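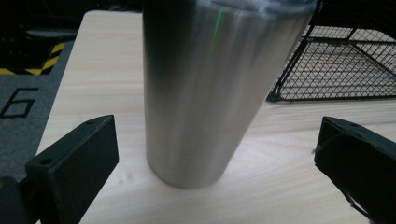
Stainless steel cylinder on the reading room table.

Feb 13, 2021

The reading room opened at the usual hour. The heating had been restored overnight and the temperature in the stacks was within the permitted range by the time the first cart was brought up. The humidity record was signed and filed. No requests had been received from outside readers, and the day was therefore given to the Rekov papers, which have been waiting for a full listing since June.

The Rekov papers came to the library in 10 crates. The deed of gift describes them as the business and household records of a milling family, with letters. The description is fair as far as it goes. It does not mention that a great part of the material concerns water: who was entitled to it, who had taken more than a proper share, and what was to be paid when the lower race ran dry. The dispute with the owners of the Proltelia mill occupies the whole of the second crate and most of the third. It appears to have lasted longer than either of the men who began it.

Listing was resumed at folder 698, where it had been left. The contents are receipts for millstones, rope, tallow and the keep of two horses. They are in poor order and several have been folded to fit a smaller box than the one they now occupy. They were flattened under weights and placed in new folders. The old string was removed. Rust from pins has marked the upper corners of a number of sheets, and these have been entered on the repair list.

Mr. Kyrylo Vakulenko called before noon to discuss the question of the household books. It is his view that they should be separated from the mill accounts and described as a series of their own. My own view had been that they should stay where they were found. The family did not keep the two apart with any care, and the same hand often records the sale of flour and the purchase of stockings on a single page. We went through four of the books together. It was agreed that they will remain in place and that a note on the household entries will be added to the finding aid. He asked that the note be of some length. I have undertaken to write it.

He also inquired about the Shokri bequest. There is nothing new to report. The inventory has been promised twice and has not come. A further letter was drafted and will be sent when the director has read it.

The afternoon was spent on letters. Most are short and deal with deliveries. One group is of a different kind and deserves to be recorded here while it is fresh in mind. It consists of letters from a younger daughter of the house, written to her brother after she had gone to keep a school in Nasex. She writes plainly and at no great length. She gives the price of firewood, the number of children who came without shoes, and her opinion of the minister, who spoke too long. In one letter she asks him to send the blue ledger with the unused pages at the back, as paper was dear and she had none for the older pupils. 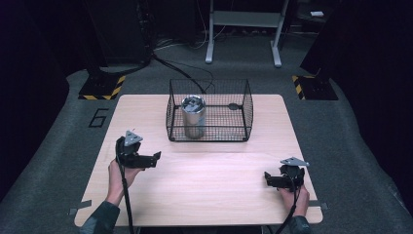
The blue ledger is in the fourth crate. I had listed it in the fall as a mill account book, incomplete, with later writing exercises in an unknown hand, and had thought no more about it. I went back to it before closing. The front of the book is wheat and barley, with the totals carried forward in the manner of the other ledgers. The back is copied sentences, sums in long division, and a list of rivers. Several different children have written in it. One has signed a page three times, with increasing confidence, and has then blotted it. How the book came home again the letters do not say, or at least those read so far do not.

The entry for the ledger has been corrected. The words "unknown hand" have been struck out and a reference to the letters has been added. It will be necessary to look again at the other volumes described as incomplete, of which there are more than 115 in the full list. I do not expect many of them to repay the effort, but the work should be done before the finding aid is put before the public.

Some matters of routine should be set down. The supply of acid-free folders in the larger size is low and an order has been prepared. The lamp at the east desk flickers and has been reported again. The sliding ladder in the upper gallery is not to be used until the rail has been inspected, and a card to that effect has been hung on it. The clock in the entrance hall is slow by several minutes. Readers should be asked to go by the one above the desk.

The letter from the regional office was answered. They had asked for the number of folders processed since the start of the project, and were given the figure as it stood at close of business on the previous day. They had also asked for an estimated date of completion. I replied that none could be given with confidence while the letters remain unread, and that the letters should not be hurried. The wording was softened on the second draft.

Listing stopped at folder 856. The last item entered was a bill for the mending of a sluice gate, marked unpaid, with a second note beneath it in pencil disputing the number of nails. The weights have been left on the flattened sheets until morning. The remainder of the schoolteacher's letters are in the gray box on the second shelf, in the order in which they were found, and I have asked that they be left there until I have read them through.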